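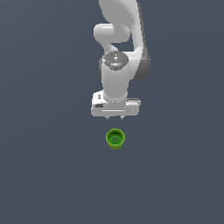 Personalized gifts differ from other novelty gifts in that the buyer makes part of the product. A name, a date or a short message is typed into a form, and the finished item can seldom be returned or passed on. Earlier work on gift giving has treated this as a cost carried by the recipient, who is left holding an object with little resale value. We treat it as a signal sent by the buyer. To keep the signal apart from the appeal of the item, the stimuli have to be plain: a small green cup on a flat gray surface, as in Figure 1, gives respondents a shape and a color to respond to and little information about price or occasion. Store listings rarely meet this condition. The listings collected from Flosmont and Plurkell nearly all placed the item beside ribbon, flowers or a greeting card, and respondents in the pilot rated the setting along with the gift.

The main study used a between-subjects design with five conditions. In the baseline condition the gift carried no personal text. In the remaining conditions it carried the recipient's initials, first name, full name, or full name and a message. Respondents were asked to imagine receiving the gift from a close friend, a coworker or a relative by marriage, and then rated perceived thoughtfulness, perceived effort and intention to keep the item. All items used a seven-point scale with labeled endpoints. The order of the rating items was randomized, and the relationship was restated at the top of every page after pilot respondents were found to lose track of it.

Perceived thoughtfulness rose from the baseline to the first-name condition and then leveled off. The full-name condition scored below the first-name condition when the giver was a close friend, and above it when the giver was a coworker. Open-ended answers suggest that a full name between friends reads as an order form filled in by habit. Between coworkers the same text was described as correct and polite. Perceived effort followed a different path and kept rising with the amount of text, including in the message condition, where several respondents called the gift embarrassing to display. 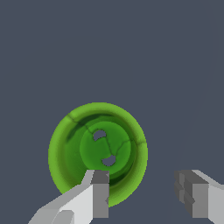 Gil-soo Yoon has objected, in comments on an earlier draft, that perceived effort in this design may measure nothing more than the length of the printed text, and that a long message copied from a list of suggestions would score as high as one the giver had written. The objection is fair. The conditions confound length with authorship, and the present data can't separate them. A follow-up in which respondents are told where the message came from would be needed, and we return to this in the discussion of limits. We note only that the first-name advantage doesn't depend on the effort ratings.

Intention to keep the item was higher in every personalized condition than in the baseline. The gap was widest for relatives by marriage. Respondents in this group often wrote that they would store the gift and bring it out for visits, so a high score on this item shouldn't be read as liking. Prokopenko's distinction between keeping and using is helpful at this point, and we adopted it for the diary study below.
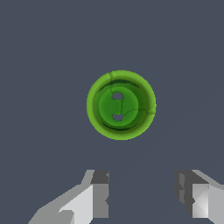
4.3 Diary study

Respondents who had bought a personalized gift through Geerts in the weeks before recruitment were invited to keep a short diary together with the recipient. Entries opened on August 5, 2019 and ran for three weeks. Each entry asked where the gift was stored, whether it had been used since the last entry, and whether anyone outside the household had seen or mentioned it. Buyers and recipients wrote separately and weren't shown each other's answers.

Use dropped sharply after the first week for gifts with a message and held steady for gifts with a first name or initials. Storage location moved in the same direction.

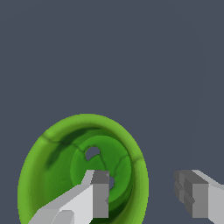
Items with a message tended to move from shared rooms to bedrooms or closets, while items with initials stayed in the kitchen or on a desk. Buyers overestimated use in all conditions, and the error was largest among those who had written the longest messages. Misspelled names were reported in a handful of diaries. These cases were coded separately by Ihor Prokopenko with the scheme developed for the Drellik survey, and they are left out of the comparisons of storage location.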